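Chapter 4
When the Gripper Closes on Nothing

In February a small packing line at Piltside stopped for most of a night shift. No part was broken. The arm had gone to its pick position, closed its gripper, lifted, moved across and opened again over the tray, and it had done this 844 times without carrying one piece. The controller reported each cycle as complete. The fault was found at 4 in the morning, when a worker went to change the tray and saw that it was still clean.

We call this kind of fault an empty grasp. It looks harmless, and students often ask why it deserves a chapter of its own. The reason is that an arm which believes it is holding something will behave as if it is holding something. It may slow down for a load that is not there. It may press down hard to place it. At the Ekalau workshop, where the same program was later tried, the fingers were pushed into the table at the placing step and one of them was bent.

Before any program is allowed near a real arm, the Wornora course asks for it to be run in simulation, with the view taken from the wrist. In this view the student must learn to judge the space between the fingers, and to notice when the fingers are open over a bare surface.

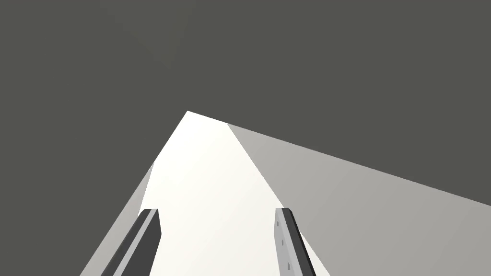 Why did the controller not stop the line after the first empty grasp?

It was checking only that the close command had been sent and that the set time had passed. Nobody had asked it to compare the final width of the fingers with the width of the part.

The repair at Piltside was simple. The Barbieri method, which we will follow in this chapter, reads the finger width 200 milliseconds after the close command. If the fingers have met, or have come closer together than the part would allow, the arm must stop where it is and call for a person. It must not try again by itself. A second try was permitted in the first version of the rule, and it hid the fault for longer.

The width check has its own weak points. A thin part can be smaller than the error of the sensor, and a part can slip out after the check has passed. Section 4.3 deals with the first problem and section 4.4 with the second.

What you should know before you begin

You should be able to read a simple state diagram and to set a speed limit for the arm. You should also have finished the emergency stop exercise in Chapter 3. Please do not skip it, even if you have used an arm at work.

4.1 What the controller knows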